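Do Spelling Apps Teach Spelling?
Term report, Learning Technology course
Fotis Karamanlidis

Every app store page for young children makes the same promise: your child will learn and have fun. I wanted to see if the learning part holds up. I picked two spelling apps, Griketti and Sokatico, and tried them with second graders at Canpolat Elementary over one month, July, during the summer reading program.

Griketti shows a word, says it aloud, and asks the child to drag letters into place. Sokatico plays the word and has the child type it. Both hand out stars. Griketti hands out so many that I stopped trusting them – a child can drag letters at random until they stick and still finish the level with full marks.

We used a list of 50 words, with a paper test before and after. The store page for Griketti claims 700 words, but 226 of those are plurals of other words on the list. I don't think "cat" and "cats" should count twice.
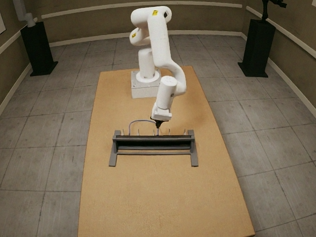
Did the children spell better on paper after using the apps?

Slightly, and mostly on short words they half knew already. Words with silent letters barely moved in either group, and the children who used Griketti still mixed up "their" and "there" at the end.

The star totals told a different story. Several children had 100 percent in the app and missed the same words with a pencil. I asked the program teacher, who was not surprised. She said they remember where the letters sit on the screen.

There are problems with my own test too. The groups were small, some children missed sessions, and I had no group working without an app. A third app, Pledis, was dropped in the first week when it kept asking for a parent's email address.

I would use Sokatico again for ten minutes of practice, with the hints turned off. I would not pay for the full version of Griketti until the random dragging is fixed.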